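In praise of the boring gripper

Mar 14, 2021

I have spent a good part of this winter swapping the ends of robot arms, and I would like to put in a kind word for the dull ones.

If you have never gone shopping for a gripper, let me tell you how it goes. You begin by reading, and the reading is lovely. Everything is adaptive, everything can pick an egg and then a spanner, and the films are set to music. You look at your own bench, with its cups and its bowls and its screws rolling about, and you start to feel that you have been living in the dark ages. I felt it very strongly in October, which is when I ordered the Cirkance hand, and I went on feeling it until I had owned one for a week or so.

I don't want to be unkind about the Cirkance. It is a beautiful piece of work and I still take it out to show people. It has a great many joints, it comes in a case with foam cut to fit, and when it closes round something soft it does it so gently that you want to applaud. But I had to be taught how to ask it for anything. Every new object meant a new set of numbers, and the numbers that suited a cup in the morning did not always suit the same cup after lunch. I kept a tally through the first month, because I am that sort of person: 375 attempts at lifting a small cup and setting it down again, and 300 of them good. My wife said that sounded rather high. It is one in five on the floor, and cups roll a long way.

Then there was the Naritz, which has two fingers that open and close, and that is really all there is to say about it. It does have a little controller, a grey box with one knob that I have never turned. I ran it for 1,102 lifts over the same sort of jobs and wrote down the failures, and nearly all of them were mine. I had put the cup in the wrong place, or I had told the arm the table was lower than it was (a mistake you make once with the volume up and never again). When the thing went wrong I could see why, standing there with my tea, and I could put it right before the tea was cold.

I think this matters more than we admit when we compare these things. We score a gripper on what it can hold, and how hard, and how fast, and these are fair questions. What I have come to care about is how long it takes me to understand a failure. A pair of fingers has so few ways of being wrong! They are too high, too low, too far over, or pointing the wrong way. With the clever hand I would sit down with a log file and get up again at supper time.

There is a case on the other side, and friends have made it to me at length. The simple gripper, they say, pushes all the difficulty on to everything else. If the fingers can't adapt then the arm must arrive in the right spot, and the camera must know where the cup is, and so you have saved money at the wrist and spent it at the shoulder. I grant a good deal of this. My old Voß arm was never accurate enough to do fine work with plain fingers, and I blamed the fingers for months. I changed the camera mount twice as well. Still, a steady arm and a decent camera go on being useful whatever you bolt to the end, and I can't say the same for a hand that only its makers know how to tune.

The other thing in favour of plain fingers is that you can meddle with them. You can take out two screws, put in two different bits of plastic or metal, and have a new tool by teatime. You can try a rough face for things that slip, or a narrow tip for reaching past a rim. I have a jam jar full of fingers that didn't work, and I learnt something from most of them. I cannot imagine having a jam jar full of Cirkance hands, not at 900 pounds for a spare palm.

So my advice, for what it is worth, to the school or small workshop that writes to ask me what to buy: get the arm you can afford, get two fingers, put a small camera at the wrist, and set out some cups and bowls of the kind you have in the kitchen. Do that for a season. If at the end of it you find a job the fingers really can't manage, you will know exactly what the job is, and you will shop far better for it. I have just started the same round of kitchen jobs for the Wandex comparison, and I am enjoying it more than anything I did with the clever hand. 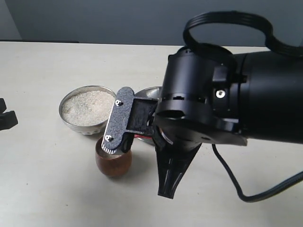
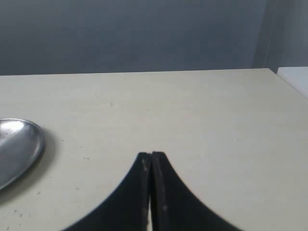
Two views from the bench: the gripper over the brown cup, and the fingers from the wrist camera with a metal dish to the left.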